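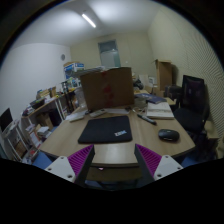 The gripper over the front of the oak table, ribbed pads facing each other, with the mouse pad and mouse ahead of it.

Maintenance Notes: Care of the Finger Pads

Posted Saturday, June 2, 2018

The hand-held gripper at our Brultley office has now completed its first full service since April. I am recording the procedure on this page so that Keegan Cosgrove and anyone who follows him may work from the same notes.

Service falls due after every 90 hours of use. The first task is cleaning. Each magenta pad is wiped along its ridges with a damp cloth, never across them, and left to stand for 10 minutes. Dust collects at the foot of the ridges, and a soft toothbrush will lift it. Solvents are not permitted. An earlier set of pads was cleaned with one and became tacky within a week.

The white brackets are examined next. The screws are to be tightened by hand with the short driver from the Tirnilo kit, a quarter turn at a time, alternating between left and right. Isla Ormsby found in April that the left bracket had worked loose and that the finger was closing ahead of its partner. She replaced 3 screws and the fault has not returned.

Alignment is checked last. The fingers are closed slowly on a strip of card, which should be held evenly along its full width. If the card turns, the brackets are loosened and the check is repeated. The opening between the pads is then measured at its widest point and entered in the Hostholm log. Our setting is 66 mm.

A replacement pair of pads has been ordered from Lo Presti. Until it arrives, the present pair should be inspected at the start of each working day.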